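3.2 Containers and the objects placed in them
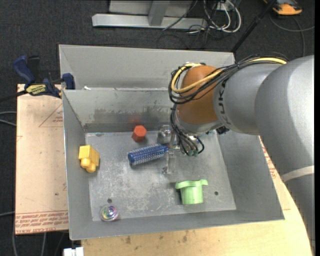 Figure 4. Metal bin with a red block and a blue speckled cylinder.

Why does the shape of a container matter when small household objects are sorted?
The shape of the floor and walls decides where an object comes to rest, and so how easy it is to find and lift out again. A flat floor lets a block stay where it is put. A sloping wall sends anything round back towards the middle.

The containers used in this part of the study were open metal bins with sloping sides and a flat rectangular floor (Figure 4). They were set one behind the other, so that the rim of the first met the near side of the second. We chose sheet metal after a short trial with fabric boxes from Fustaver, which sagged when lifted and folded over the smaller items. The metal bins keep their shape and can be wiped out at the end of a session. They do mark easily. The floors became scuffed early in the work, and we did not replace or repaint them. Stains on the inner walls were also left, and some of these are large enough to change how a dark object looks against the metal.

The object set was put together by Mei-kuen Liu from things commonly kept in drawers and on bathroom shelves. It has 43 items. Toy blocks were included for their flat faces and plain colours, and cylinders of several kinds for the opposite reason. Among the cylinders are cotton reels, pill tubes and hair rollers. A cylinder in the set may lie flat along its whole length, lean on another object, or rest with one end raised, and each of these was accepted as a valid position. Objects were not straightened by hand before a trial began.

Surface was recorded separately from shape. Following Echeverri, we used the classes smooth, ribbed, bristled and soft. The classes are coarse, and two items were moved from ribbed to bristled after the first week. Speckled or patterned items gave some trouble in the written records, as different people named the colour of the pattern or the colour underneath. From 3 May 2020 the rule was to write the main colour first and the pattern second, for example "blue, light speckles". Earlier entries were corrected where the object could be identified from its number.

Bright objects also cast faint reflections on the bare metal. A red block close to the back wall, for instance, can show as a dull red patch just above itself. Reflections were not entered as objects. Scraps of paper and similar waste were likewise left out of the records. They were cleared between sessions but not between trials, and a small piece is sometimes present at the join between two bins.

In all, 2,000 placements were recorded, in blocks of 100. Each block used the same pair of bins, and the bins changed places at the end of it. The sorting sheet was the one drawn up for the Manham kitchen study, with the food categories removed and a column added for surface. The Grosonau sheet was considered as well. It asks for the weight of every item at every placement, and we judged that this would slow the work without helping the questions set out in Section 2. Weights were taken once, at the start, and are listed with the objects in Appendix B.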